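A Conversation with the Head of Tenant Services, Birnirbridge Housing Association

Our residents' bulletin has for several years carried interviews with members of staff whose work affects tenants directly. For the November issue we spoke to Abimbola Onuoha, who leads the tenant services department and has overseen the change to the way repairs are reported, recorded and followed up.

Ms Onuoha joined the Association from a local authority in the north, where she began as a clerk in the rents office. She moved into repairs after a reorganisation and has remained in that field ever since. "I had not planned it," she said. "I was asked to cover the telephones for a colleague, and by the end of the month I knew more about boilers than I did about rent arrears. It seemed sensible to stay where I was useful."

The Association manages 3,451 homes across the town and the neighbouring villages. Until last year, a tenant wishing to report a fault would telephone the main office, and the details would be entered by hand on a job sheet before being passed to the contractor. Ms Onuoha described the arrangement as one that had served well enough when the stock was smaller.

"The difficulty was that the sheet went one way only," she said. "It left this building with a description of the fault, and what came back was an invoice. If the tenant rang a week later to ask what was happening, the person who picked up the telephone had no means of answering except to ring the contractor and wait."

Under the present system each report is given a reference, and the tenant may follow its progress by telephone, in person or through the Association's website. The contractor is required to enter a note after every visit, including visits at which no one was at home. Missed appointments are reviewed by the department at the start of each working day.

Asked whether the change had been welcomed, Ms Onuoha was measured in her reply. "By most, yes. There were tenants who had dealt with the same person on the telephone for years and did not care to be given a number. I understand that very well. We kept the telephone line open for the same hours as before, and we have no plans to shorten them."

She gave particular credit to Wael Alaoui, the department's systems officer, who visited the sheltered schemes during the first weeks to explain the new procedure to residents. Mr Alaoui held his sessions in the common rooms, generally at 10.30 in the morning, and took away a considerable list of suggestions. Several of these have been adopted, among them larger print on the confirmation letters and a separate option for faults in shared areas such as stairwells and entrance halls. 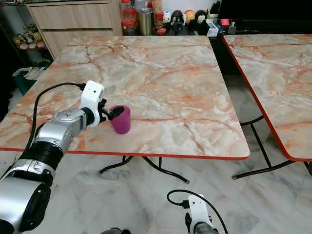 The conversation turned to damp and mould, a matter on which the Association receives more correspondence than any other. Ms Onuoha said that the department had altered its approach in two respects. Reports of damp are no longer placed in the general queue, and the first visit is made by a surveyor employed by the Association itself.

"For a long time, the standard advice was to open a window," she said. "There are homes where that is a fair part of the answer. There are others where the gutter has been leaking into the wall for three winters, and to tell a family in that position to open a window is not acceptable. The surveyor has to look at the outside of the building as well as the inside, and has to write down what was found."

Where a surveyor identifies a fault in the building, the tenant now receives a copy of the findings. This was not the practice before, and Ms Onuoha acknowledged that some colleagues had been uneasy about it. Her view is that a tenant who has read the report is better placed to tell the Association when the work has not been done properly.

The programme of roof and gutter renewal on the Anozie estate arose from findings of this kind. The estate was built in stages, and the houses in the oldest part were fitted with a pattern of gutter that is no longer made. Repairs had been carried out piecemeal with parts that did not match. The first 30 homes have been completed, and a further 19 are to follow once the scaffolding can be moved to the lower road. Tenants in those homes will be written to individually with the dates, and the contractor has been asked to keep the footpath behind the garages clear at all times for residents with pushchairs and wheelchairs.

We asked Ms Onuoha what she would wish tenants to do differently. She hesitated before answering. "Report things sooner," she said. "People apologise for troubling us. They will live with a dripping overflow for months and mention it only when someone calls about something else. A small repair is cheaper for us and easier for them, and I would much prefer to receive the call."

She also encouraged tenants to keep their contact details up to date. A large share of the visits recorded as missed last winter concerned telephone numbers that were no longer in use. Details may be amended at the main office or by returning the slip enclosed with the rent statement.

On the question of staffing, Ms Onuoha confirmed that two surveyors' posts had been filled and that Uchenna Yusuf had been appointed to manage complaints. Complaints were previously handled within the team responsible for the original repair. Mr Yusuf will report separately, an arrangement which Ms Onuoha said she had asked for. "I do not think I should be marking my own work," she said.

Mr Yusuf will be available to meet tenants by appointment. Those who have already raised a complaint need take no further action, as open cases will be transferred to him with their existing references.

Outside work, Ms Onuoha sings with a choral society and keeps an allotment, on which she reported a poor year for beans and a very good one for leeks. She has lived in the town for most of her career and was, for a time, a tenant of the Association herself, in a first-floor flat with a bathroom window that would not close.

"It took four telephone calls," she said. "I still have the letter somewhere."

Repairs may be reported at any hour through the website or by telephone during office hours. The out-of-hours line remains in place for emergencies, including loss of heating, loss of water and faults affecting the security of the home.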